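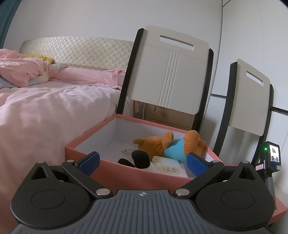
I had meant to write about the lakes in June, when we got back, and then June went wherever June goes, and it is now August and the sand is still in the trunk of the car. So let me get it down before I forget which lake was which (I have already mixed up two of them while telling my sister about it, and she was very patient).

We gave ourselves nine days and drove the long way around, starting in Borkwood and finishing at Killow, with Inskip and Flumthorpe in between. If you look at a map you'll see that there's a perfectly good highway that would have got us from one end to the other in an afternoon. We took it for one stretch, when it was raining, and I don't regret that a bit. The rest of the time we stayed on the shore roads, which are slow and winding and have a pie stand every few miles. I put on weight.

Borkwood is where most people begin, and I can see why. The town beach is long and shallow, and you can walk out so far that you start to feel silly, still only up to your knees and waving back at people on the sand. It's a family place. There were kites and coolers and a great many small children being chased with sunscreen, and a snack window that does a grilled cheese I would happily eat again right now. Parking is two dollars an hour until six in the evening and free after that, and we quickly worked out that the best time to go was after an early supper, when the families are packing up and the water has had all day to get warm. We swam until the light went pink, both evenings, and came out all wrinkled.

We stayed in a motel up the hill with a very loud ice machine. I won't name it, because the people were lovely and the beds were good, but do ask for a room at the far end if you find yourself there. You'll know which one I mean when you hear it.

From Borkwood we went up to Inskip, and I had been looking forward to this part for months. Inskip is the hill you see on the postcards, 3,822 feet at the top, with a lake sitting underneath it that is so dark it looks like somebody spilled it. I am not much of a hiker. My knees are older than the rest of me and I like a bench. But the trail starts a long way up, at the end of the park road, and the ranger at the gate told us that the lookout at 2,944 feet has nearly the same view as the summit and about half the complaining. So we did that one. We left at seven in the morning with two bottles of water each and a bag of cherries, and we had the lookout to ourselves for a good long while before a very cheerful scout troop came up behind us and ate all their lunch at nine thirty.

I should say something about the steps. There is a wooden staircase on the last part of the climb, and the sign at the bottom says 200 steps. My husband counted 201. He counted again on the way down and got 201 again, and he has brought it up at dinner more than once since then. I have suggested that he write to the park, and I think he may.

The lake at Inskip is cold. I want to be clear about this for anybody who, like me, reads "refreshing" in a guidebook and thinks of lemonade. I went in as far as my waist, made a noise, and came out again. The little beach on the north side is stony, so take shoes you don't mind getting wet, and take a sweater too, even in summer — the sun drops behind the hill by four and the whole shore goes chilly at once. There's a tea room by the boat dock that closes at five, and we sat in there for an hour in our damp things eating gingerbread. That might have been my favorite hour of the trip.

Flumthorpe was the rainy part. It poured from the time we got there until the time we left, two nights and a day and a half, and I can't tell you very much about the beach apart from the fact that there is one. But I liked the town enormously. It has a covered market, a secondhand bookstore with a stove in it, and a tiny boat museum where you pay what you like in a jar. I bought three mysteries and a jar of plum jam, and finished one of the mysteries before supper. We ate fried perch at the place on the corner across from the market, twice, and the second time they remembered that I'd wanted extra pickles. If you have children with you I suppose a day and a half of rain could be long. For us it was just the right amount of sitting down.

And then Killow, where the sun came out. Killow is hardly a town at all, only a general store and a row of cabins and a campground under the pines, and then the sand, which is pale and very fine and gets into absolutely everything (see trunk, above). You have to book the cabins early. We called in February and got the last one that was free, the small one nearest the road, and it was perfectly fine once we'd figured out the shower. The store sells firewood, bait, milk, and surprisingly good peaches. It does not sell coffee filters, so bring those.

We had three days there and I couldn't tell them apart now if you asked me. We swam before breakfast, read, swam, had sandwiches on the step, and walked out to the point in the evening to look for herons. There is a rental place for canoes and we took one out on the last afternoon, across to the island, where you can pull up on a little curve of beach and have it all to yourself for as long as you remembered to pay for. We'd paid for two hours and used every minute, mostly lying down.

A few people have asked what I'd change. I would give Borkwood one night and put the other one on the end at Killow. I'd pack fewer clothes and one more towel each. And I would go a week or two later if we could manage it, maybe right at the start of July, when the blueberries are in along the Inskip road. The lady at the tea room said they're everywhere by then and you only have to pull over.

I still have the jam, by the way, or a third of it.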